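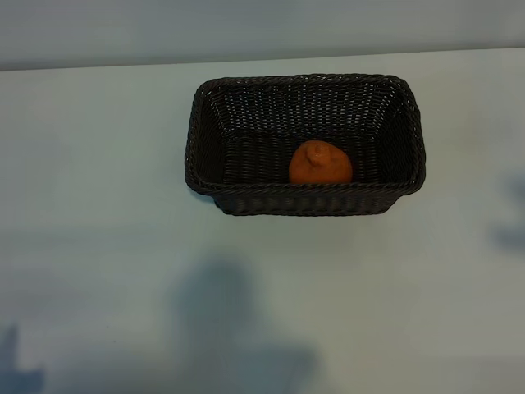 Brundesent, 22/06/2024

The refurbishment of the Avram flats began with a complaint about light switches. Residents of the older block had told Hovico, the housing association that manages it, that white switches on white walls were hard to find in the evening. The request was modest, and it was met within the month. It also led the association to look again at how its homes are painted, floored and lit.

For many years the standard finish in Hovico properties was a single shade of magnolia, with doors, skirting boards and sockets to match. It was cheap to buy and simple to touch up between tenancies. For a person whose sight is failing, however, a room in one pale tone can be a difficult place. The edge of a worktop disappears into the wall behind it, and a white cup on a white table may be knocked over before it is noticed.

The principle now followed at Avram is that things which matter should differ clearly in tone from whatever lies behind them. The colour chosen is of less importance. A strong red and a strong green may look quite distinct to one resident and almost the same to another, whereas a dark object on a light ground can be picked out by most people who retain some vision. Door frames have been painted in deep grey – the doors themselves remain pale – and handrails in the shared corridors are now dark along their full length.

Residents have been encouraged to apply the same thinking to their own belongings. A leaflet delivered to each household suggests dark trays and baskets for pale tables, a light chopping board for dark vegetables and a plain cloth under patterned crockery. It advises against glossy table coverings near windows, where glare can undo the benefit of good contrast.

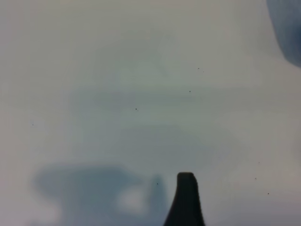

Dark against pale: a difference in tone remains visible when detail is lost.

Lighting proved the more costly part of the work. The ceiling fittings were replaced in 11 flats on the ground floor, and a further 8 flats are to follow once the wiring on the upper landing has been tested. Two types of lamp were tried. The brighter was disliked in bedrooms and has been kept for kitchens and stairs.

Not every change was welcomed. Several tenants considered the grey frames severe, and the association has agreed that front doors may be painted in any shade from an approved card. Flooring has been left alone for the present. Dark mats on light floors were ruled out at an early stage, as they can be mistaken for a hole or a step.

Hovico has set aside a sum for similar work at Loklow, where the buildings are newer and the corridors have no windows. Tenants there will be consulted on paint and handrails before any contract is let.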